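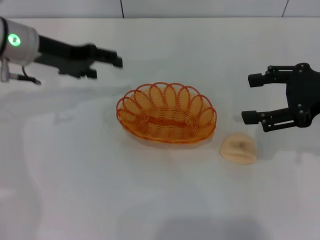

Both grippers open over the bench, with the roll outside the basket.

Home | Reviews | Grippers | Cell Care | Contact

Tundska finger service kit, used on a two-arm cell
By Svitlana Onyshchenko
2020-04-16

We run one two-arm cell with a black two-finger gripper on each side, and our usual test is putting a bread roll in an orange wire basket. It is a good test for worn fingers. The roll is small and has a round top, and the basket rim is all loops, so a finger that sits a little off will catch on the wire.

The right gripper had started catching. I ordered the Tundska kit from Dredton for 352 with shipping. In the box were replacement pads, a bag of linkage pins, 6 shims, a driver and a tube of grease. The Jondo kit we bought last August had more pads but no shims, and we ended up cutting our own from feeler stock.

Fitting took me most of a morning. Power down, lock the arm, take the pads off, then the pins. Do one finger at a time and leave the other alone so you have something to compare against. The pins are a snug fit and the driver is decent steel. The grease is too thick for these joints and I went back to our own.

The printed sheet is poor. It gives a torque for the pad screws and nothing for the palm screws, and the drawing of the linkage is mirrored – I had one bar on backwards before I noticed. Shevchuk puts out a much better sheet with its kit, but that one costs more and takes longer to arrive.

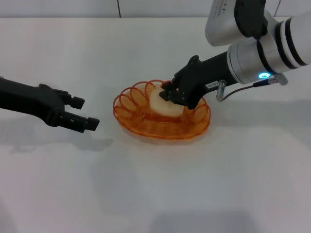

After the pins were in I set the closing force again from the bottom. With a soft item I start low and go up in small steps until the roll stays put through a lift, then stop. I also reset the approach height, as the new pads are a bit thicker than the old ones and the first few tries pushed the roll down into the basket harder than I wanted. One shim on the lower finger brought the pads level.

Check the cable on the wrist while you are at it. Ours runs close to the gripper body and I like to see some slack with the wrist turned all the way each way.

I ran 200 cycles that afternoon and 800 more over the following days. The basket rim snagged twice in the first batch, both before I added the shim. The pads show light polishing on the inside edge and the pins have no play I can feel by hand.

I would buy it again for the pins and shims. If you only need pads, get the Jondo ones.

We use cookies to remember your settings. Accept | Manage choices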